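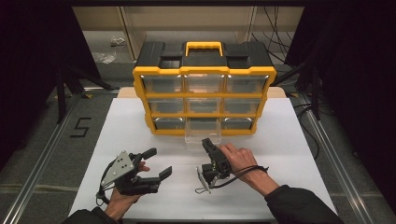

Nine-drawer organizer on the white board, bottom middle drawer out.

October, Saturday, bench by the window

Decided to settle the small parts question before the small parts settle it for me. The organizer is the yellow and black one with the carrying handle, three rows of three, clear drawers. I have been calling it the Dronengate box because it was bought for the Dronengate job and then spent the whole of that job under the bench with its price sticker on. The sticker came off this morning with a hair dryer and some bad language.

Current state of the parts supply, for the record: one cookie tin (mixed), one coffee mug (mixed, plus coffee), and the bag from the Pleleo order, which said 2,000 assorted fasteners on the label and has been leaking them into the building ever since. I found a washer in my shoe on the stairs. I have no plan to check Pleleo's arithmetic.

Layout, first attempt, on paper:

Top row: M3 screws short, M3 screws long, M3 nuts and washers
Middle row: M4 screws, M4 nuts and washers, threaded inserts
Bottom row: zip ties, the good stuff, the other stuff

Crossed out the last two after staring at them over lunch. "The other stuff" is what the cookie tin was called, in spirit, and look how that went. Second attempt at the bottom row:

Bottom left: zip ties and heat shrink
Bottom middle: whatever is in use this week
Bottom right: spare feet, knobs, rubber things

I like the idea of a drawer for what's in use. At the end of the week it gets emptied back into its proper homes, or so the plan says. I give it until Thanksgiving. Bottom middle is the right spot for it anyway, as it can be pulled partway and the front end comes to rest on the board, so you can fish around in it without holding it up. The upper rows don't get that luxury. Pull a top drawer too far with a full load of nuts in it and you get to meet the floor.

Which brings me to weight. Heavy things should go low. My layout has the heavy things high, because I sorted by size and got pleased with myself. Third attempt: flip the whole thing. M4 in the bottom row, M3 in the middle, light stuff on top. The in-use drawer stays bottom middle, and M4 nuts and washers get one drawer on the left with the M4 screws on the right. Inserts go up top with the zip ties. Written on the back of the Soltani invoice, which has now been promoted to master document. Do not file it.

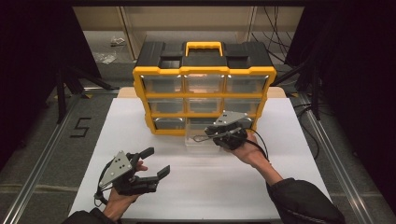

Labels. We own a label maker, the Trurkico, which prints beautifully and eats tape like a horse. It leaves a long blank margin at each end of every label, so a label reading "M3" comes out longer than a label has any right to be. Worked around it by printing all the names as one strip with spaces between and cutting it up with scissors. First strip had "inserts" spelled "insetrs". I was tempted to leave it. Second strip is fine.

Question of where to stick them. On the drawer front is the obvious place, but the fronts are clear and the whole attraction of clear fronts is seeing what's in there. On the yellow divider under each drawer looks tidier. It also means that when somebody puts a drawer back in the wrong slot, the label stays put and quietly lies. I know this shop. Labels go on the drawers, low on the front, and everyone can look over the top of them.

Tape test: stuck one piece of tape on a scrap of clear plastic and left it by the radiator for 2 hours to see if it would curl. It curled at one corner. Wiped the scrap with alcohol, tried again, stayed flat. So wipe the fronts first.

Also thought about dividers inside the drawers. The M3 short screws come in two head types and I don't want to burn a whole drawer on each. A strip of card folded to fit would do it. A strip of card would also let every screw slide underneath by Monday, so maybe a dab of hot glue. Not today.

The box lives at the back of the board, facing front, handle clear. If you carry it off to another bench by that handle, fine, that is what handles are for – but push the drawers in first, and bring it home again. The cookie tin is staying where it is until the sorting is done. It is closed to new deposits. So is the mug.

To do:
wipe drawer fronts, let dry
cut second label strip, stick on
sort M4 first, as there's least of it
card for the M3 divider, find the glue gun
order more tape for the Trurkico
wash the mug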